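Skelturden, week six: what the wrist view gives us

2023-01-10

I promised in the last post that I will write about the grasping results when they are complete. They are complete now, so I try to write them down before I forget why we did things in this order.

For readers who are new: Skelturden is the name of our small project on picking up soft packages from a table. The arm has two fingers and a small camera at the wrist. The question is simple to say. If the policy sees only the wrist view, can it choose a good place to close the fingers on a bag that has no fixed shape? Most of our older work used boxes and cups, and these are polite objects. You look at them once and you know the width. A snack bag is different. It is puffed in one place and flat in another, and when you touch it the flat place moves.

We collected 2466 grasp attempts between May and the end of the year. I did the first part alone and it was slow, because I was changing the procedure all the time. Later I stopped changing it and the work became faster, which is a lesson I seem to learn again in every project. Each attempt is saved with the wrist view before closing, the finger width during closing, and a label that says if the package was held after the lift.

The labels were the most boring part and also the part where I made the most mistakes. At first I had only "held" and "not held". Then I found many cases where the package was held but only by the last few millimeters of the seal, and it was swinging. Is this a success? For the old score, yes. For a person who wants to put the package in a basket, maybe. I added a third label, "weak", and went through everything again. It took 8 evenings.

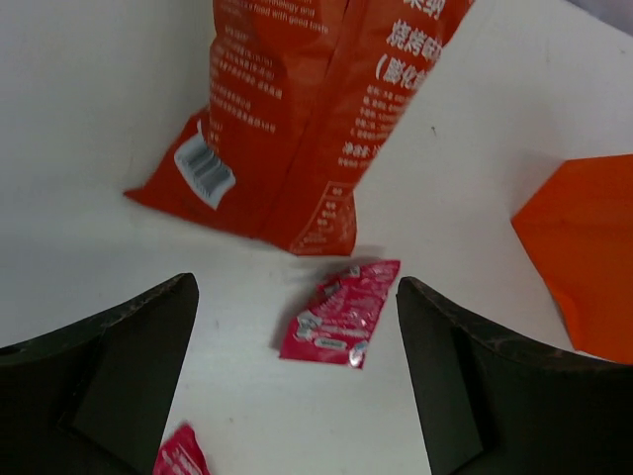

The baseline is Sarketti, our older grasp model. It predicts one point and one angle from the wrist view and the fingers go there. With boxes it is very good. With soft packages it likes the middle of the printed area, and I think I understand the reason. In the old training data the strong edges were the real edges of the object. On a snack bag the strong edges are also a barcode, or white letters on red, or a table with small text. The model puts the angle along the letters and the fingers come in with the wrong rotation. When the package is crumpled the letters go in a different direction than the package itself, so the error becomes larger.

The new method is called Kneath. The idea is not very deep. Before it predicts the grasp, it predicts a rough map of where the material is thick and where it is flat, and the grasp is chosen from this map. We never measured the thickness directly. We took it from the finger width in the recorded attempts: if the fingers stopped early, there was something thick between them, and if they closed almost to the end, it was flat there. So every attempt teaches something about one small place, also the failed ones. I like this very much, because before I was throwing the failed ones away.

Now the result. On the held-out set Kneath got 66 percent with the strict score, where "weak" is counted as a failure. Sarketti got 6 points less on the same set. When I saw it I was a little disappointed, I expected more. But with the loose score the two methods are nearly equal, and this tells me that the improvement is mostly in the quality of the hold. The new method goes less often for the end seal and more often for the body of the package.

There are things which still do not work. Two packages of similar color near each other are difficult. The map joins them into one object and the grasp is sometimes placed between them, in the gap. Packages that are only partly in view are also a problem -- the model treats the border of the picture as if it was the border of the package. I tried to hide random parts of the view in training and it helped with the second problem but made the first one worse. I do not have a good explanation for this yet.

I also tested if the printing really matters, by changing the wrist views to gray before training Sarketti again. The angle errors became smaller, but other errors became larger, so the total was the same. I wanted a clean answer from this test and I did not get one. Maybe the correct test is to turn packages inside out, but then I have to eat everything first.

The next step is to move the code to Brukska, our shared tool for running the experiments, so that the others in the group can repeat the numbers without asking me which script is the right one (there are four, and the names are bad). After this I want to try a second grasp attempt when the first one is weak, using the finger width from the first as an additional input. The recording already contains what is needed for training it, but I must write the part that connects two attempts on the same package.

If you work with soft packages and you have a better way to label the weak holds, please write to me. I am still not happy with my three labels.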